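Nandano Rebuild – Gallery

Welcome to the Nandano page! If you found your way over from my main Harnimville hobby pages, you already know I can't leave an old computer alone. Nandano is what I named this one (they all get names, sorry), and the rest of the family keeps asking me over dinner how the big black box is doing.

A little background. The tower came to me in February from Vandana Nishad, who was clearing out the office at Jorness before they moved to the new building. She had been told to recycle the lot and called me first, bless her. It's an old workstation, heavy as a suitcase full of bricks, and it had been under a desk for years. I drove it home on the back seat with the belt on. My total spend so far is 432, and most of that went on drives and a new set of fans I'm still waiting for. My brother-in-law says I could have bought a newer machine for 570. He's right, and he's missing the point completely.

I wanted a proper desktop for the Mridha recipe and photo archive. Anjana Mridha (my aunt, keeper of every family picture since before I was born) has boxes and boxes of prints, and we've been scanning them on weekends whenever we both have the energy. The scans eat up space like you wouldn't believe. So: plenty of drive room, plenty of memory, nothing fancy on the graphics side.

1. Opened up on the bench
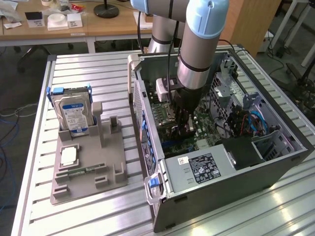 Old workstation towers are a joy to take apart, and I'll say that to anyone who stands still long enough. The side panel comes away, you lay the whole thing down, and there's room for your hands in there! Somebody at the factory thought about the person who would have to service it. Look for the blue bits, because they're the ones you end up handling – the little latches up the front bezel, the release tab by the carrying handle, even the side rails on the hard disk's carrier. That's the 3.5-inch drive standing up in the gray printed holder to the left of the case, with the processor and a memory module in their own spots on the same plate. I adore that holder. Before I had one I used an egg carton, and before the egg carton I used the arm of the couch, and we won't talk about what went down the back of the couch.

A few notes to go with that one:

The memory. Those long rows of slots on the green board are the reason I said yes to Vandana so fast. I'm going to fill them a bit at a time as I find modules at a decent price. Match them up if you can, and check the manual for which slots go first. I didn't, the first time I did this on another machine, and spent an entire evening listening to beeps.

The processor. Nuwan Bhattacharjee talked me through swapping one years ago over the phone and I still hear his voice when I do it. Line up the corner mark, set it down flat, don't push. Old paste comes off with rubbing alcohol and a coffee filter – paper towels leave fuzz.

The wiring. I like to take a quick phone picture of every plug before I pull it, and I put a scrap of masking tape on anything that looks like anything else. It makes the inside look like a kindergarten project for a while, and it peels right off afterward.

The power supply. I'm keeping the original for now. Arif Navaratnam tested it with his meter and gave it the thumbs up, and he's much pickier than I am. I don't open power supplies, ever, and neither should you unless you really know what you're doing.

The drives. One for the scans, one for a copy of the scans, and a third copy that lives at Moushumi Begum's house across town in a cookie tin. Anjana has already handed over 375 prints from one box alone, and I'd sooner lose the computer than have to scan those wedding pictures over again!

Still on my list: fit the fans when they show up, clean the dust filter, find a quieter spot for it than the hallway, and get the thing installed and talking to the scanner. I've also promised my 8-year-old niece that she can choose the desktop background, so expect horses.

If you have a tower from the same kind of office clear-out and you're wondering whether to bother, drop me a note through the guestbook. I'm always happy to talk memory slots, and I have a spare set of drive screws looking for a home. More pictures when the fans get here.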